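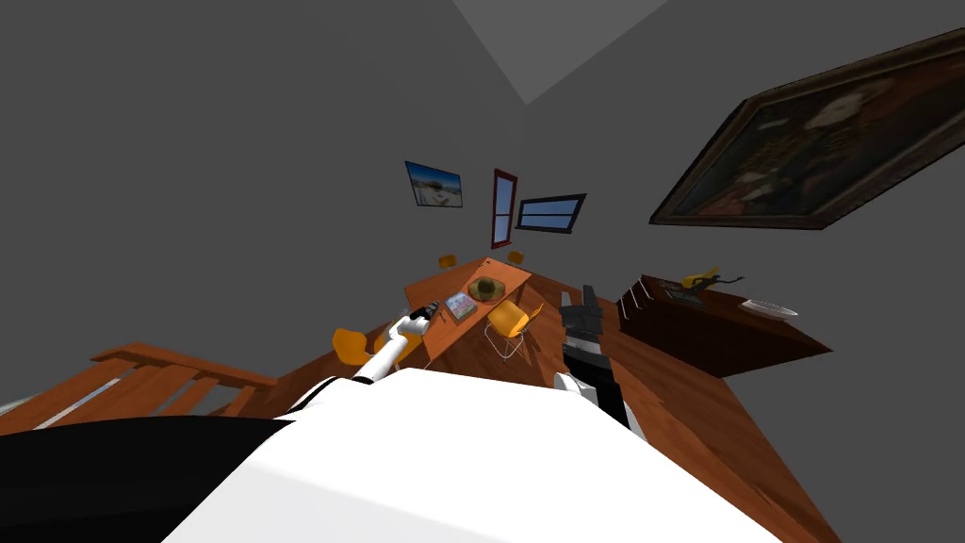 Dovhaniuk is a chain of household goods shops with its head office in Fultport. It sells kitchenware, bedding, lamps and small furniture through its own shops and a website. It began as a single hardware shop near the harbour and took its present form after buying a rival, Wolia.

History

The first shop sold paint, tools and ship's fittings. Household goods were added when trade from the harbour fell away, and within a few years they brought in most of the takings. A second shop opened in Puvasow, in a former bus garage, and is still the largest in the chain.

Wolia was a bedding and curtain retailer with shops in many of the same towns. Dovhaniuk bought it after a poor winter in which Wolia had cut prices early and run short of stock before the January sales. Shops that stood close to each other were merged, and 6 were closed. The Wolia name was dropped from shop fronts but kept as a label for sheets, towels and blankets.

Shops

At its peak the chain had 315 shops. It now has 271, most of them on high streets and the rest in retail parks. The retail park shops carry the full range, including tables, chairs and shelving. High street shops hold smaller items and take orders for furniture, which is sent from the warehouse at Puvasow.

Opening hours are set locally. In Fultport the main shop opens at 8 a.m., an arrangement left over from the hardware trade, and keeps a small counter for keys and fuses.

Online sales

The website was started as a price list with a telephone number -- orders could not be placed on it until two years later. Customers may have goods delivered or collect them from a shop. Collection is free, and returns are accepted at any branch whether or not that branch stocks the item.

Trading pattern

Sales are highest in the weeks before Christmas and again in March, when garden furniture goes on display. The company took part in the November discount period for several years, then replaced it with a longer sale on selected lines. Furniture is left out of this sale.

Staff

The head office employs 290 people. Shop staff are hired by each branch, with extra workers taken on for the winter.

See also

Puvasow retail park
Fultport harbour
Department stores and household retail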